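Bench notebook – March 2023
Pepper germination and potting mix trial, second round

Picking up from the September pages. The first round was spoiled when the heat mat thermostat drifted, so I threw out those numbers and started over with fresh seed. Same shelves, same lights, new thermostat with the probe taped inside a tray and not on the mat.

Seed came from two lots. Lot A is the Calgate yellow bell, bought new this winter. Lot B is our own saved seed from last summer's plants, which has been in a paper envelope in the drawer the whole time. I sowed 267 cells of each lot, one seed per cell, a quarter inch deep. Half the cells got the Vedent seed-starting mix and half got the Rora coir mix, with one left over in each lot that went to coir.

Both mixes were wetted the night before. The coir took far more water than the bag says. I ended up adding it in three passes, breaking up the lumps by hand between passes. Next time soak it in the big tub from the start and squeeze it out afterward. The Vedent mix floats at first and then behaves.

Set point was 80 F. Logged the tray probe morning and evening. It stayed within two degrees apart from one night when the door was left propped open and it dropped to 71. I didn't see any effect from that but I am noting it.

First sprouts on day eight, all in lot A. Lot B started on day 11 and came up in dribs and drabs after that. I stopped counting on day 21, same cutoff as last time.

Lot A: 251 up out of 267.
Lot B: 65 up out of 267.

So the saved seed is poor. I expected it to be worse than bought seed but this is a big gap. Things I can think of:

– The fruit was picked too early. I remember taking some of them while they still had green on the shoulders, and the seed in those was thin and pale.
– The drawer is over the hot water pipe.
– The seed was rinsed and left wet in a bowl over a long weekend before it went on the drying screen.

The first one seems most likely to me. A bell pepper wants to be fully colored and just starting to soften before the seed is worth keeping, and I would leave it another week or two on the counter after picking. The seed should be cream colored and snap when bent after drying. If it bends, it goes back on the screen.

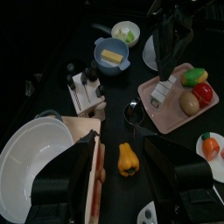

Mix made little difference to the count in either lot. It made a clear difference afterward. By the first true leaf the seedlings in Vedent were darker and stockier, and the coir ones were pale between the veins. Coir has next to no feed in it, so they were living on the seed alone by then. I gave all trays a quarter-strength feed on day 24 and the coir trays greened up over the following week, but they are still behind.

Damping off: four cells, all in the same corner of one Vedent tray, lot A. That corner sits low and holds water. Shimmed the tray with a piece of scrap. Fan was moved to blow across the shelf on low. No more since then.

Algae on the surface of the coir in two trays. Scraped it off and let the tops dry out between waterings. Cosmetic as far as I can tell.

Watering is from below for everything now. I pour into the outer tray, wait 20 minutes and tip out what is left. The soft plastic outer trays crack at the corners when you carry them full – two gone already. The Poojary trays are thicker and have not cracked, but they are an inch longer and won't fit side by side on the top shelf. Put them on the bottom two shelves and leave the old ones up top until they die.

Potting on. Moved the best of lot A to three-inch pots when they had two pairs of true leaves. Buried the stem a little, not as deep as you would with a tomato. The ones from coir came out of the cells with the root ball falling apart, so handle by a leaf and have the pot ready. The Vedent plugs held together well if watered an hour before.

Kept all the lot B seedlings regardless of looks. There are few enough of them and I want to see whether the plants are weak or only the germination was.

Lights: raised two inches. Leaves on the top shelf were cupping upward. Timer is at 15 hours. Meter at leaf height on the top shelf jumps around a lot, but nearly 3,000 foot-candles in the middle and well under that at the ends, so I am rotating the trays end for end when I water.

To do:
Order more three-inch pots, the square ones.
Move the seed envelopes out of that drawer and into the jar with the drying packets.
Re-test 20 seeds of lot B in damp paper towel inside a bag, on the mat, to see if the low count is the seed or something in the trays.
Write lot and sowing date on BOTH ends of every tray. Two labels faded to nothing and I only knew the trays by position.
Check the probe against the glass thermometer again before the tomatoes go on.

Paper towel test started this afternoon, bag marked B2. First look in a week.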